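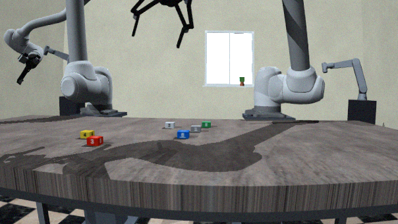 Tiltono Community Building
Fire and Life Safety Inspection Checklist with Comments
Date of inspection: September 25, 2023
Areas covered: ground floor, stairwells, kitchen, storage

Ratings: S (satisfactory), C (correction required), N/A (not applicable)

1. Exits and exit routes
1.1 Exit doors open fully from the inside without a key: S
1.2 Exit signs lit: C
Comment: The sign over the north stair door is dark. The lamp was replaced in spring, so the fitting itself should be tested.
1.3 Routes clear of stored items: C
Comment: Folding chairs were stacked on the lower landing of the north stair. Chairs must be returned to the storage room after each event.
1.4 Occupancy notice posted in main hall (limit 271): S

2. Fire extinguishers
2.1 Mounted and in plain view: S
2.2 Service tags current: C
Comment: Kitchen unit is past its service date. Cukidau holds the service contract and has been notified.
2.3 Pressure gauges in normal range: S

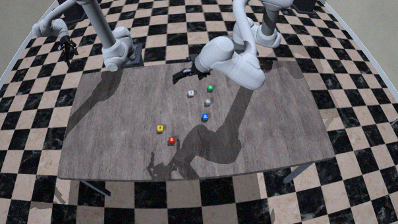

3. Alarms and emergency lighting
3.1 Pull stations unobstructed: S
3.2 Smoke detectors respond to test button: S
Comment: All units passed. The detector outside the boiler room is slow to reset - note only, no action at this time.
3.3 Emergency lights hold for 30 minutes on battery: C
Comment: South corridor light failed after 5 minutes. Battery to be replaced by Prukach under the existing work order.

4. Electrical
4.1 Panel doors closed and labeled: S
4.2 Extension cords not used as permanent wiring: C
Comment: One cord runs behind the office copier. Remove and install an outlet.
4.3 Clear space of 3 feet in front of panels: S

5. Kitchen
5.1 Hood filters clean: S
5.2 Gas shutoff labeled: S
5.3 Deep fryer: N/A

Items rated C are to be corrected within 30 days. The completed form is kept in the Kombo binder at the front office, with a copy sent to the building owner.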